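Budgeting for hand-held grippers – how many sets, and what did you forget?

Started by vleka_laundry

vleka_laundry wrote:
Hi everyone, long-time reader and very occasional poster. We're a small group working on towel and sheet handling, and I have been handed the happy job of putting together the equipment plan for the next stretch of work. Collection is all by hand with the hand-held grippers for now, people doing the folds themselves, and the arm comes later if the money comes at all. I have quotes from two places. Pedero sells a complete set (pair of grippers, cameras, a case, spare finger pads) for 3,000 and Avance has a plainer one for 2,000 where you sort out your own mounts. I was told to buy "a couple" and I would love to turn that into a number I can defend when somebody asks.

The work is mostly big white terry towels, which are a lot more trouble than the little dishcloths we started out on. A thick towel bunches up in the fingers and you end up gripping a fistful where you wanted one layer, so I care more about pads and finger shape than about anything on the spec sheet.

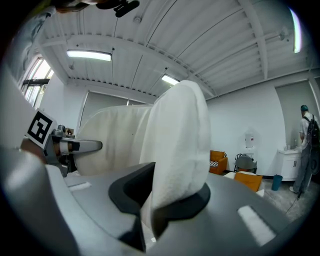 My other worry is spares. We go through pads faster than I'd planned for, and both sellers are vague about how long they take to ship. If you have run something like this for a few months, what did you wish you had put in the budget on day one? I have until the end of the week to send in my list and I'd rather be embarrassed here than in front of the people paying!

Thanks in advance, and sorry for the length, I do go on.
Vesela Leka

tallow_and_twine wrote:
Welcome out of the shadows! Nice to see someone asking before the order goes in.

Short answer is buy one more set than you have people. We had two operators and two sets, and the first time a hinge screw backed out we lost most of a day looking for a driver small enough. A third set sitting in its case would have felt like a luxury right up until that morning.

Also, put batteries and memory cards on their own line. If you tuck them under "accessories" they get trimmed when somebody wants a rounder total, and then you are standing there with a lovely gripper and nothing to record on.

ermira_g wrote:
I'm going to disagree a little with tallow, in a friendly way. A spare set is a lot of money to keep in a case. I did the same planning for our lab (garments mostly, some bedding) and what we did was buy the sets we needed and then a box of the parts that wear: pads, hinges, screws, printed markers, one extra camera. The whole box came to 1,060 and it has kept everything going since September. A third set would have cost nearly three times that at the Pedero price.

The printed markers are easy to forget, Vesela. They get scuffed and the corners lift, and then your tracking goes funny and you blame the software for two days. Print a stack on decent stiff stock and keep them flat.

About pads for terry, I'd ask for samples before you commit. We tried the smooth ones and a textured kind, and on heavy towel I preferred the textured, though my colleague swears it drags the loops and she may well be right. It depends how you pinch.

Ermira Grgić

tallow_and_twine wrote:
Fair enough, and 1,060 is a good price for that box. I'd still want the extra set if the schedule is tight, because swapping a hinge is a job and swapping a gripper is just picking up the other one. But if the calendar has some air in it then yes, go with Ermira's box.

mossbank wrote:
Can I ask the unpopular question? Why not skip straight to the arm? You will need it in the end, and every dollar in hand-held gear is a dollar that isn't going toward it. We got a refurbished one through a reseller called Firkesen and had it picking up washcloths inside of a month.

vleka_laundry wrote:
Not unpopular with me, mossbank, I asked it myself in our first meeting. What settled it for us was pace. Teaching the arm to fold a bath towel by driving it around is slow going, and my people get tired and a bit cross with it. With the grippers they lift and fold more or less the way they would at home, and I can send two people to a different room without moving a bench. I'm also told we can learn which fingers we like before we pay to have them fitted to something expensive, and that argument went over very well with the money side.
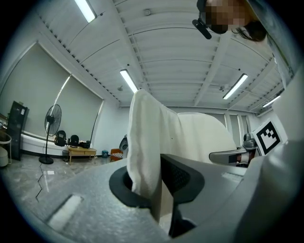
I like the parts box idea very much and I think I will write it up as its own item, with Ermira's list nearly word for word if she doesn't mind. On pads, I wrote to Avance this morning for samples of both kinds. Pedero includes spares in the set but only the one style.

Does anyone budget for the dull things? Towels, for a start. We wash ours and they change a good deal over time, they get thinner and floppier, and I have no idea whether to replace them on a schedule or let them age and call it variety.

ermira_g wrote:
Take the list, of course! And let them age, but keep buying new ones alongside. We put 14 new towels on the shelf every time we restock and leave the old ones in the rotation until they are rags. Different brands and different weights if you can manage it. It's the cheapest line in the whole budget and I'd argue it does more good than the fancy camera.

Please also put people's time in there. Holding a gripper in each hand is harder on the wrists than it looks, and we plan short turns with a proper sit-down between them. That means each set is idle for part of the day, so you may need fewer sets than your head count suggests. Look at how many people will be folding at the same moment and count from that.

mossbank wrote:
OK, the pace argument is better than I expected. We did spend an awful lot of our month on those washcloths and I wouldn't want to try a bath sheet. I'd still hold some money back for the arm, though. If the plan is all hand-held this year, the arm turns into "next year" forever. I've watched it happen.

pell_street wrote:
Jumping in on the quotes. Does the Pedero price include the carrying case and shipping, or is it the case only? Ours came with a freight charge that wasn't on the first page and it was not small. Ask for the landed price in writing from both of them.

There's also Başaran, who will rent a pair by the month. I haven't used them for long enough to recommend them, but for a short burst of collection it might be kinder to your budget than buying a set you'll put away afterward.

vleka_laundry wrote:
pell_street, thank you, I went back and looked, and shipping is in tiny type as "to be confirmed" on one and not mentioned at all on the other. I've asked both. I'm going to ask Başaran too, partly because having a rental quote in the file makes everybody feel we did our homework.

So here is where I am as of Feb 9, 2022, and please poke holes in it:

Two Pedero sets to start, because the cameras come mounted and I don't have anyone free to design brackets.
One parts box along Ermira's lines, with extra pads in whichever style wins once the samples come.
Cards and batteries on their own line (thank you, tallow).
A standing towel order, mixed weights.
A rental month held in reserve for when one of the sets is down or we have more hands than usual.
A note, with no figure yet, that the arm gets priced in September.

tallow_and_twine wrote:
I like the rental month as a stand-in for my spare set, that's a sensible way to split it. Only hole I can find is storage. Whatever you're writing these recordings to will fill up much sooner than you think, and you want two copies. Add a drive, then add another one.

mossbank wrote:
Put a figure on the arm, even a rough one. A note with no number next to it is the first thing that gets cut.

ermira_g wrote:
I agree with mossbank on that one, which may be a first for this board. And Vesela, do come back and tell us which pads you ended up with. My colleague and I have a small bet riding on the terry question and neither of us has had the patience to test it properly.

vleka_laundry wrote:
Drives added, two of them, and I'll ring Firkesen tomorrow and ask for a ballpark on the arm so there is something in the column. I'll report back on the pads once the samples have been through a few towels. Thank you all, you've been very patient with me.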